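Leaf Day

Mar 5, 2022

I have reached the age where a clean houseplant is an event. Remedios Cifuentes, who left me this one when she moved to Cuesta, wrote a care note that reads in full: "Water. Dust. Don't talk to it, it gets ideas." For a long time I managed one out of three.

Then Imad Qudah came over for dinner and wrote his initials on a leaf with his finger. They were very legible.
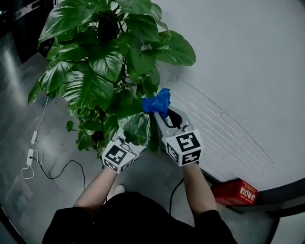

Blue cloth, big leaves, the long way around.

The method is dull. Damp cloth, one hand steadying the stems, wipe from the stalk out to the tip, move on. Skip the leaf shine spray. I paid 10 dollars for a bottle once and everything I own stuck to it, including a receipt.

The big leaves are satisfying. The little ones down by the pot are a punishment, and there must be 100 of them, all growing behind each other. I did the ones that face the couch.

Imad is coming back in May. He can do the rest.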